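Tabletop skittles (Bronby rules)

I've played this since I was small enough to need a box to stand on, so forgive me if I ramble! Tabletop skittles is a pub and parlour game in which a ball on a chain is swung round a post to knock down nine little pins. The Bronby version gives you three swings a turn, and a full game runs to 184 points (don't ask me why, I've heard five different stories).

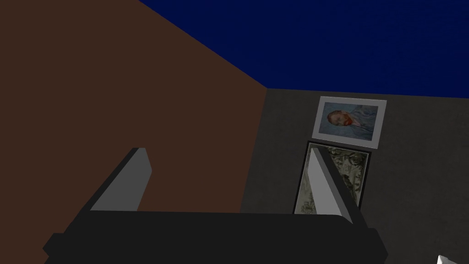

Vol. 22, p. 20

Scoring is easy enough. One pin, one point, and if you clear the lot they all go back up and you carry on with whatever swings you've got left. Over in Plinness they make you call your first pin before you swing, and I've never got the hang of it. The Toltora league, set up in 2000, plays on a slightly bigger board with a longer chain, and I think it's a much slower game.

See also: Ninepins; Bar billiards; Plinness calling rule.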